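4.2 How old is the Grellmont garland?

The claim that the Grellmont garland procession has run without a break for 200 years appears on the town's leaflets, on the sign by the bridge, and in most newspaper pieces about it. We could not find anyone who had checked it. The claim seems to go back to one pamphlet, printed for visitors and unsigned, which gives no source. Later writers cite the pamphlet, then each other, and by the time Ruppert's survey of spring customs was put together the figure was being treated as common knowledge.

The parish accounts tell a patchier story. Payments "for the garland" turn up in seven entries, bunched in two short runs with a long silence between them. Fonseca reads the silence as proof that the custom was so ordinary it no longer needed recording. We find this hard to accept. The same clerk wrote down the price of candle ends and a new bucket rope, and it would be odd for him to lose interest only in the garland. An equally fair reading is that the procession stopped, and that somebody later started it up again with a good deal of guesswork.

The dance that goes with it is on even weaker ground. Rodrigo Fonseca has argued that its circling figure "preserves the shape of a much older rite." The steps as danced now match, almost beat for beat, a set printed in a school drill book that was sold widely in the Zorndale valley. Older dancers we spoke to remembered learning it in a classroom, from a teacher who had the book open on the piano. A rite may lie somewhere behind the drill book, but no one has shown us one.

We also looked at the 272 replies to the Irkico questionnaire, which is often quoted as showing that 90 percent of residents believe the custom to be ancient. That is a finding about belief and should be left there. The question was worded "How far back does our ancient procession go?", and it would have taken a stubborn person to answer that it did not go back very far. The form had no box for "don't know."

None of this makes the procession less worth studying. People in Grellmont turn out for it in June, and they argue over who carries the hoop with real heat. Our complaint is with the habit of treating age as the only thing that could give such an event value, and with scholars who supply the age when the records will not. The costume evidence, taken up in the next section, has been handled in much the same way.
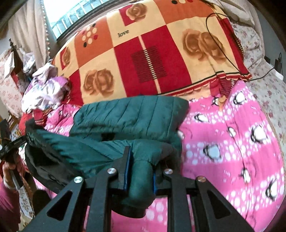
Figure 4. Padded jacket with quilted stitching.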